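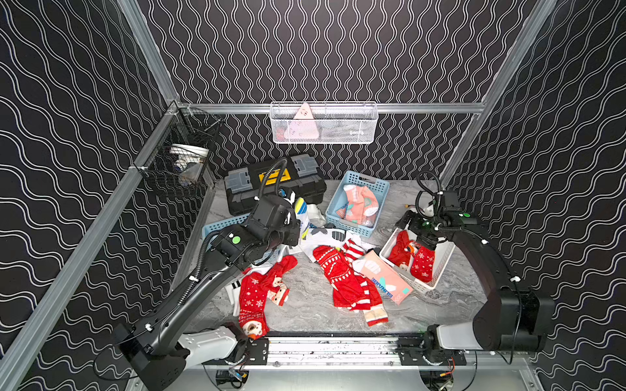 Socks are the last thing out of the dryer and the last thing to get put away, and in most houses they don't get put away at all. They sit in a pile on the bed, then in a pile on a chair, and everyone in the house pulls from the pile until it is time to wash them again. The way out of it is baskets. Small ones, open at the top, one for each kind of sock you own. Red Christmas socks with snowflakes go in a white one and pink ones go in a light blue one, and what is left in the middle, the stripes and the loose white ones and the pair still in its package, is the part that takes an evening.

By Carleen Ormsby
25 Jul 2025

I started asking people about socks last September, after I bought a set of black dress socks at Cavalcanti and got home to find that I owned the same set already. It was at the bottom of a drawer under a beach towel. I had been wearing my husband's for a month.

Rosângela Camargo had the opposite problem. She knew what she had, because she had counted. There are six people in her house in Pleltport, four of them children, and one weekend when it rained she had them carry every sock they owned into the living room. Drawers, gym bags, the trunk of the car, under the couch. The total was 541. After matching, a little more than half of them were in pairs.

"I wasn't upset about the number," she told me. "I was upset that we were still buying them."

She had been buying a multipack every time somebody ran out on a school morning. The old ones stayed in the house. Each pack was slightly different from the last one, so a white sock from spring would not match a white sock from fall, even when they had the same stripe.

Her fix took most of the following week. She gave each child one color of toe, and bought twelve pairs for each, and everything that had no partner went into a bag in the garage. The bag was to stay there for two months. If a partner showed up, it could come out. A few did. The rest went to an animal shelter, where they were used for bedding.

The Camargos are a large family, but the same thing happens in small ones. Tharindu Kanagaratnam has run the Sondberg Street laundromat for nine years, and he keeps a bin for single socks next to the change machine. He empties it every quarter. A couple of years ago he began writing down what came out of it, mostly to settle an argument with his brother, and the running total when I visited was 3,095. People almost never come back to look. They will come back for a pillowcase.

He thinks the loss happens at the machine. Socks stick to the top of the drum, or get inside a fitted sheet and ride home in it. His own socks go into the wash in a zippered mesh bag and he wishes his customers would do the same. He sells one, the Fader, from a hook by the counter, and sells maybe a few a week.

"They buy it for bras," he said. "I tell them, socks too. They say yes, yes."

I tried the bag. It works well if you don't overfill it. If you do, the socks in the middle come out still soapy, and you have to run the load again. I now use two bags for a week of laundry and have not lost a sock between the hamper and the drawer since the winter.

That still leaves the sorting. I asked everyone I talked to how they do it, and there was more disagreement than I expected.

Noeline Rutherford ran the linen room at a boarding school until she retired, and she is firm that you lay everything out flat before you match anything. You need a surface big enough to see all of it. A bed is all right, a table is better, and a lap is no good. She starts with the loudest socks, the holiday ones and the ones with characters on them, and gets those into a basket first. They are easy to spot, and once they are gone the pile looks smaller and the plainer socks are easier to tell apart. Plain white goes last. At the school there could be 1,000 socks on the tables on a Monday's worth of laundry, she said, and two people would be through it before lunch.

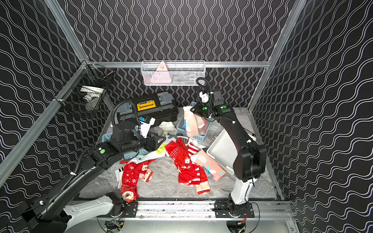
She also keeps new socks in their packages until there is a place for them. A new pair that goes into the pile loose becomes one more thing to match, and one of the two will be missing by the end of the month. In the package it can't go anywhere. When an old pair wears out, the new pair comes out of its wrapper and takes over the spot.

Magdy Tazi does it the other way around. He takes everything out of its package the day he buys it, cuts off the tags and the little plastic fasteners, and washes it before it goes anywhere near a drawer. He repairs knitwear for a living, out of a front room with good windows, and he has seen what a tag fastener does when somebody pulls on it. It takes a loop of yarn with it, and the hole starts there. Use small scissors, he says, and cut the fastener between the two socks.

He doesn't ball his socks either. Balling means folding the cuff of one sock back over the pair, and the cuff that does the work gets stretched every time. After a year it is looser than its mate and slides down. He lays one sock on the other, folds them in thirds, and stands them on edge in a box. The folded pairs take up more room than I would have guessed, and they fall over when the box is half empty. He puts a rolled scarf in the gap.

I have gone back to balling the kids' gym socks. They will be outgrown long before the elastic gives up. The wool ones I fold.

On containers, people agreed more. Deep bins are bad for socks. Anything at the bottom of a deep bin stays at the bottom, and you end up wearing the same six pairs off the top. A basket with holes in the sides lets you see what is in it without digging, and it lets air through if something went in a little damp. Noeline likes a shallow wire basket hung at eye level for the odds and ends that turn up with the laundry, like hair clips and doll clothes. That keeps them off the sorting table. Rosângela uses plain plastic baskets from the dollar store and has given up on labels, which her youngest peels off.

What you sort by matters less than sticking with it. Some people go by owner, and in a house with a lot of children that is probably the only way. Some go by use: sports, work, bed, winter. I live with one other adult and two teenagers, and we sort by color first and by owner after that. It sounds backward, but it goes quickly. A basket of red socks can be split among four people in a minute. A basket of everything can't.
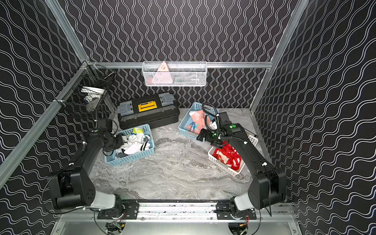
Light blue baskets for mixed socks and pinks, white for the reds.

The seasonal ones need a rule of their own. Our Christmas socks used to be in the regular rotation until March, and by the next year half of them were gone or gray. Now they come out on the first of December and go back into their basket in January, washed and matched, and the basket goes up to the closet shelf with the wrapping paper. If one is missing when we pack them up, the other one goes with them anyway. Twice now the missing one has been found inside a boot.

As for single socks, Magdy saves the wool ones for yarn and patches and throws out the rest. Noeline uses hers for dusting blinds. Tharindu's go to a textile collection that picks up behind the building. Everyone has a time limit, from two weeks to the end of the season, and everyone told me the limit was the part they had trouble with.

Rosângela did another count this spring. She wouldn't give me the number, but she said it fit on the coffee table. She has not bought a multipack since the fall, apart from one for her oldest son, who went up two shoe sizes and took his father's instead.

My own drawer is shallow and has two baskets in it, one for work and one for everything else. The duplicate set from Cavalcanti is still in its wrapper at the back. I expect to open it in the winter, when the heels go on the ones I have on now.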